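Is Insurance Really a Promise?

Grown-ups like to say that insurance "keeps you safe." Be careful with that one. Insurance never stopped a pipe from bursting or a bike from being stolen. What it does is pay money afterward, and only sometimes.

Say a family in Drilville pays a company called Fondlow $44 every month. That payment is called a premium. In July a storm breaks their window, and fixing it costs $559. The family asks Fondlow for the money. Asking is called making a claim.

Does Fondlow just hand it over? Maybe. First it sends a person to check. Then it reads the policy, a long paper full of rules. The family's policy has 20 pages, and page 13 says wind is covered but floods are not. So was it the wind or the water that broke the window? You can guess which answer is cheaper for Fondlow. 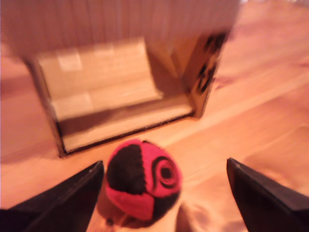 If the company says no, it has to say why. Ask to see that reason in writing, and then read the rule yourself - the company can be wrong. The family can send in photos and ask for a second look, called an appeal.

Ads say "We've got you covered!" Covered for what? Up to how much? An ad won't tell you. The policy might, if you read the small print.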